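Can a robot clear the table yet?
Gallery, 21 Feb 2025

Heike Schmieder and Imke Kröger have spent the winter looking at how far machines have come with ordinary chores, at home and on the shop floor. The short answer is that they can do some of them, slowly, if the room is set up to suit them. Folding is still poor. Wiping is better than it was in June. Picking things up and putting them somewhere else is where most of the progress has been made, and it is the chore we get asked about most.

At Flodow, a parts shop with 2,170 bins, an arm now restocks the small fasteners on the night shift. It handles 900 pieces before morning. One person does the same job in far less time, but the night shift had no one to spare.

Clearing up

A mixed table is harder than a bin of identical screws. Every object needs its own grip — a paper cup crushes, a bottle on its side can roll.
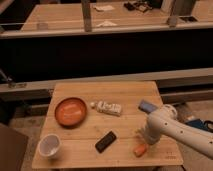 Fingers over the small orange item near the front edge. The bowl, the white bottle and the paper cup are on the same tabletop.

What still needs a person

Wet dishes, anything in a bag, and drawers that stick. Kröger gives it 6 years before she would leave a kitchen to one. Schmieder says 18.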